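Vom langsamen Abschied eines alten Rechners

11. September

Eigentlich wollte ich heute über die Zwetschgen schreiben. Der Baum hinter dem Haus hat in diesem Jahr so viel getragen, dass ich seit Tagen nur noch entkerne, einkoche und verschenke, und wer mich besucht, geht nicht ohne Glas nach Hause. Aber dann habe ich gestern Abend beim Suchen nach Schraubdeckeln die unterste Schublade im Flurschrank aufgezogen, und darin lag mein alter Kalender aus der Flurnberger Zeit, und aus war es mit dem Entkernen.

Die meisten von euch wissen ja, dass ich lange bei einer kleinen Spedition im Büro gesessen habe, die Zavala hieß und die es inzwischen nicht mehr gibt. Ein langer Flur, Linoleum, eine Teeküche mit einem Fenster zum Hof, und am Ende des Flurs, hinter einer grauen Tür, das Zimmer mit dem Rechner. Wir haben immer nur »der Rechner« gesagt, obwohl auf jedem Schreibtisch auch einer stand. Der hinten war eben der richtige. Er hat gebrummt, Tag und Nacht, und man hörte ihn bis in die Teeküche, ein ganz gleichmäßiger Ton, den man nach zwei Wochen nicht mehr wahrnahm und der einem im Urlaub plötzlich fehlte. Mir jedenfalls. Mein Mann hat sich darüber sehr amüsiert.

Gepflegt hat das Gerät Melquiades Becerra, den ich bis heute für einen der geduldigsten Menschen halte, mit denen ich je gearbeitet habe. Er war nur an zwei Nachmittagen in der Woche da, und diese Nachmittage waren heilig. Vorher wurden Zettel gesammelt (wir hatten tatsächlich eine Keksdose dafür, mit Windmühlen drauf), und auf den Zetteln stand alles, was nicht ging: der Drucker im Lager, das Adressprogramm, die Uhrzeit auf den Lieferscheinen. Er hat die Zettel einzeln herausgenommen, glatt gestrichen und abgearbeitet, und auf jeden kam hinterher mit Bleistift ein kleiner Haken. Ich habe noch einen davon im Kalender gefunden. »Maus klebt« steht darauf, in meiner Schrift. Mit Haken.

Einmal im Juni – es war drückend heiß, und die Fenster nach Süden ließen sich kaum verdunkeln – ist das Brummen verstummt. Ich saß gerade über den Frachtbriefen und habe erst gar nicht verstanden, was anders war. Yu-ting Hsiao, die mir gegenübersaß, hob den Kopf, und wir haben uns angeschaut, wie man sich anschaut, wenn im Haus das Licht ausgeht. Dann fingen hinten die Türen an zu klappen. Es war kein Becerra-Nachmittag, natürlich nicht. Er kam trotzdem, mit dem Fahrrad, das Hemd durchgeschwitzt, und hat das Ding aufgeschraubt und auf den Tisch in der Teeküche gelegt, dort war es am kühlsten.

So habe ich zum ersten Mal eine solche Platine aus der Nähe gesehen, und ich weiß noch, dass ich sie schön fand. Das sagt man ja nicht laut, wenn 29 Sendungen nicht herausgehen und der Chef im Flur auf und ab läuft. Aber dieses Grün! Und die vielen kleinen Bauteile, dicht an dicht, wie eine Stadt, wenn man im Flugzeug über sie hinwegfliegt. Ich bin mit meinem Teebecher danebengestanden und habe mir eingebildet, ich könnte Straßen erkennen, einen Marktplatz und weiter hinten ein Gewerbegebiet.

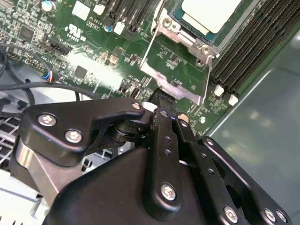
Grüne Server-Platine, unterhalb des CPU-Sockels

Becerra hat mir damals erklärt, wo der Prozessor sitzt und wohin der Speicher gehört, und ich habe genickt und die Hälfte gleich wieder vergessen. Behalten habe ich, dass er bei jedem Teil, das er herausnahm, leise »so« gesagt hat. So. Und dann wieder: so. Bis heute sage ich das beim Kochen, wenn ich einen Topf vom Herd nehme, und merke es meistens erst, wenn mich jemand darauf anspricht.

Am Abend lief der Rechner wieder. Ich könnte euch nicht sagen, woran es gelegen hatte, ich glaube, es war etwas mit der Stromversorgung. Yu-ting hat Wassermelone geholt, und wir haben alle zusammen im Hof gesessen, auch Evaristo Orozco vom Lager, der sonst immer pünktlich verschwand, und haben die Kerne in den Gully gespuckt. Die Frachtbriefe haben wir am nächsten Morgen nachgetragen, und kein einziger Kunde hat sich beschwert.

Einige Jahre später ist die Firma dann mit einer größeren aus Rorarbridge zusammengegangen, und das richtige Zimmer am Ende des Flurs wurde geräumt. Alles lag jetzt irgendwo anders, auf Geräten, die wir nie zu Gesicht bekommen haben. Schneller war es, das will ich gar nicht bestreiten. In das Zimmer kam ein Kopierer, und die Keksdose mit den Windmühlen habe ich mit nach Hause genommen. Darin sind jetzt Knöpfe. Ich habe sie nie gezählt, meine Enkelin behauptet, es seien mindestens 1.000, aber sie ist sieben und findet, dass von allem, was sie gern hat, mindestens 1.000 da sein müssen.

Warum ich das alles erzähle, weiß ich selbst nicht so genau. Vielleicht wegen dieser Stille damals. Ich habe gestern mit dem Kalender auf dem Schoß im Flur gesessen, auf dem Boden, was meinen Knien nicht gutgetan hat, und habe überlegt, was in meiner jetzigen Wohnung eigentlich brummt. Der Kühlschrank, ja. Die Heizung ein wenig, wenn es kalt wird. Und im Sommer die Hummeln im Lavendel, aber das gilt wohl nicht.

Mit Yu-ting schreibe ich mir immer noch, sie wohnt inzwischen in Jirwood und hat einen Garten, um den ich sie sehr beneide (schwere Erde, aber Rosen bis in den Herbst!). Ich habe ihr den Zettel mit der klebenden Maus fotografiert und geschickt, und keine fünf Minuten später kam zurück, dass sie auch noch einen hat. Auf ihrem steht: »Bildschirm zu traurig.« Sie schwört, sie habe damals »zu dunkel« gemeint und im Deutschen einfach danebengegriffen, und Becerra habe ihn ohne ein Wort heller gestellt und seinen Haken gemacht.

Die Zwetschgen sind heute also liegen geblieben, und morgen muss ich mich wirklich ranhalten, sonst holen sie sich die Wespen. Wer in der Nähe ist und einen Eimer hat, darf gerne klingeln. Das Rezept für das Mus mit Sternanis, nach dem beim letzten Mal gefragt wurde, kommt in den nächsten Tagen, ich muss nur noch herausfinden, wie viel Zucker ich nun wirklich nehme. Bisher habe ich immer einfach geschüttet.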